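Section 4: Setting up match alerts and live scores

Before you start, a word about what this section can and can't do. The Pudo app will tell you when a goal goes in. It will not always tell you before your neighbor's shout comes through the wall, whatever the store page says about "instant" updates. We tested it through September on three phones and got three different ideas of instant.

You will need a Pudo account (see Section 2) and at least one club on your list.

4.1 Pick your club

1. Open Pudo and tap Clubs.
2. Type the first few letters of the name. The list holds 2,587 clubs, and plenty of them are reserve or youth sides with nearly the same name as the senior team. Holanda has three entries. You probably want the one without a number after it.
3. Tap the star. It should turn solid. If it flickers and goes hollow again, you are signed out, even if your name still shows at the top.

Note: The app will offer to add "clubs you may like." Skip it. Heloísa Falcão accepted the offer during testing and spent a week getting corner counts from a league she had never heard of.

4.2 Choose your alerts

1. Go to Alerts, then Match Events.
2. Turn everything off. Yes, all of it.
3. Turn on Kickoff, Goal, Red Card and Full Time.
4. Leave Penalty Awarded off unless you enjoy suspense. On a slow connection the award and the result can arrive in the wrong order.
5. Leave Momentum off. We asked what it measures and were sent a link to the page that made us ask.

Caution: Goal alerts go out before video review is finished. A goal that gets ruled out is followed by a Correction alert, but only if Corrections is turned on, and it is off by default. Turn it on now.

4.3 Set the refresh rate

The default is 60 seconds. The menu lets you go down to 20, and the help text claims this has "no noticeable effect" on battery life. Edivaldo Andrade noticed. His phone gave up before the end of extra time.

1. Open Settings, then Live Data.
2. Choose 60 for everyday use.
3. Choose 20 only if the phone is plugged in.
4. Tap Save. Leaving the page without saving drops the change and gives no warning.

4.4 Hide the score

If you record matches to watch later, use Delay Mode. It holds back scores for one club until you release them.

1. Press and hold the club name.
2. Tap Delay.
3. Turn off the home screen widget as well. Delay Mode does not cover it, though the menu suggests it does.

Caution: Delay Mode also does nothing about the news feed. A headline reading "Vovard crash out" will still appear at the top of the app. 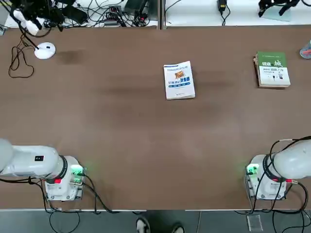
4.5 If alerts stop arriving

1. Check that the phone isn't in a focus or sleep mode.
2. Check how many alerts are stored. Once the inbox reaches 300, new ones are dropped without a message. Tap Clear All.
3. Remove the club and add it again.
4. Sign out and back in. Support will tell you to do this first. It fixed the problem for us once.

Note: Steps checked again on 30th June. The menu names had changed since our first draft and may well change again. If Match Events is missing, look under My Feed.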